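Search this board
Advanced search
We use cookies to keep you logged in. Accept / Manage

Flarngate Rec Players > Gear talk > Nylon or feather for winter?

birdie_mum wrote:
OK so I've been put in charge of ordering shuttles for our November evenings and I'm totally lost. Half the group wants feathers, the other half says we'll shred them in two games (they're not wrong, have you seen Llewellyn smash?). The hall is freezing when we get in too. What is everybody else using?

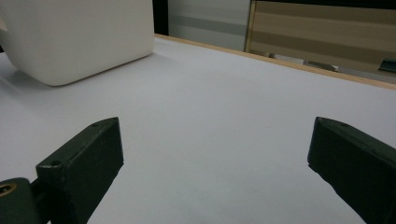 I looked at the Urkeo nylons first and they come in slow, medium and fast, and I have no clue which one we need. Budget is tight, we just paid for new nets!

dropshot916 wrote:
Nylon, no question. We went through 8 feathers in one night last winter and I'm still mad about it. Get medium speed and stop worrying.

kitchen_sink wrote:
Disagree with dropshot. Medium felt like hitting a sock in our gym when it got cold. Cold air is thicker, the bird slows down, so go up a speed. And feathers just fly better, sorry, the drop at the back of the court is a whole different game.

dropshot916 wrote:
Sure, if somebody else is paying lol
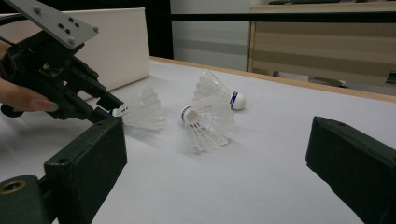 Beca Ifans
Moderator, Gear talk

Jumping in before you two start up again! Birdie, do a test before you buy a ton. Stand on the back line, hit a full underhand shot, and see if it lands a bit short of the far back line. Way short means go faster. I'd get one tube of each speed and try them at 7:30 when the hall is still cold. We play Flatel nylons for club night and save feathers for matches, and that's kept us going for over 4 seasons.

kitchen_sink wrote:
I can live with that. Still say feathers.

birdie_mum wrote:
Thank you!! Ordering two tubes tonight, medium and fast. Slow can wait.

Contact us | Back to top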